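Lettre aux adhérents de l'atelier — avril 2019

RANGER LES TABLES, SUITE (ET PAS FIN)

Bonjour à toutes et à tous, vite fait parce que le bulletin part ce soir et que j'ai encore l'agenda à taper.

Donc : les tables. On en avait parlé en décembre, tout le monde était d'accord, et puis l'hiver est passé. Cette fois c'est lancé. Zdislava Rusnák a commencé par la salle du fond, local de Grustville, et Mircea Vasiliu suit avec la petite pièce côté cour. Principe très bête : rien ne reste par terre, et sur le plateau seulement ce dont on se sert maintenant. Le reste au mur, dans un tiroir, ou chez vous.

Les multiprises d'abord. C'était le gros point noir. Il y en avait sous les chaises, derrière le radiateur, une dans un carton de chutes de tissu (!). Balayer là-dedans, impossible. Et quand un liquide se renverse sur la table, il finit forcément du côté des prises. Catríona Coughlan en sait quelque chose, son thé aussi.

Solution retenue : les suspendre. Crochets adhésifs, pas de perceuse, le bail de Grustville interdit les trous et de toute façon la perceuse est à Rernach. Nous en avons acheté un lot de 30, modèle enfant, avec des dessins dessus. Les unis étaient plus chers et franchement moins jolis. Marama Pearce a voté pour les poissons, elle a eu gain de cause.

Comment on fait, pour celles et ceux qui veulent s'y mettre à la maison :

Nettoyer le mur à l'alcool ménager, laisser sécher. Vraiment sécher. Coller la plaque, appuyer fort, et ne rien pendre dessus avant le lendemain. Sur peinture mate qui poudre, ça ne tient pas — essayez d'abord dans un coin.

Choisir une multiprise avec une boucle ou une encoche de suspension. Sans ça, on bricole avec de la ficelle et c'est moche. Et pas malin non plus.

Peser ! L'emballage annonce jusqu'à 400 grammes par crochet. Compter le poids de la multiprise plus le câble, plus ce que vous branchez. Un gros chargeur qui tire vers le bas, ça change tout. Le câble doit redescendre sans être tendu, derrière la table, là où personne ne met les pieds.

Les bouilloires et le fer : jamais sur ces multiprises là, toujours direct sur la prise murale. Ileana Ardeleanu a mis un mot sur la porte, merci de le lire.

Dernière chose, laisser le voyant visible. Un coup d'oeil en partant et on sait si c'est resté allumé.

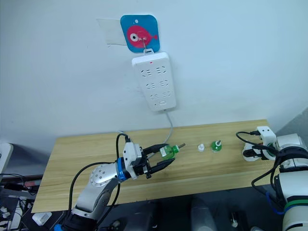
Pour les bouteilles et flacons, même logique. Ils sortent quand on travaille, ils rentrent après. Bouchon fermé, étiquette lisible, dans le bac du bas de l'armoire. Ceux qui n'ont plus d'étiquette partent à la déchetterie, on ne joue pas aux devinettes. Et pas de flacon couché juste sous les prises en fin de séance, même « vide », même « juste deux minutes ».

Les plateaux en bois clair se tachent très vite. Éponge à peine humide, savon noir dilué, puis chiffon sec dans le sens du fil. Pas de vinaigre. Pas le côté vert de l'éponge !! Mircea a récupéré une table au papier de verre l'an dernier, il y a laissé deux soirées et ne veut plus en entendre parler.

Les restes de vieux ruban adhésif au mur : sèche-cheveux tiède, on tire doucement à plat. Si la peinture vient avec, on arrête et on me prévient.

Côté sous, parce qu'on me l'a demandé : 115 euros en tout pour les crochets, trois multiprises neuves et le bac. C'est pris sur la caisse de la brocante. Factures dans le classeur rouge, à l'entrée.

Il reste à faire la pièce côté cour, l'étagère aux bobines et le placard que l'on n'ouvre plus. Si vous avez une heure, venez. Si vous avez des boîtes à couvercle aussi, surtout les plates. Les pots de yaourt non merci, on en a pour dix ans.

Pour Rernach, on verra après l'été, la salle est prêtée jusque là et les murs sont en crépi, donc il faudra trouver un autre systeme. Des idées ? Écrivez à Ileana ou laissez un papier dans la boîte.

Les clés du local sont chez Marama jusqu'au prochain bulletin.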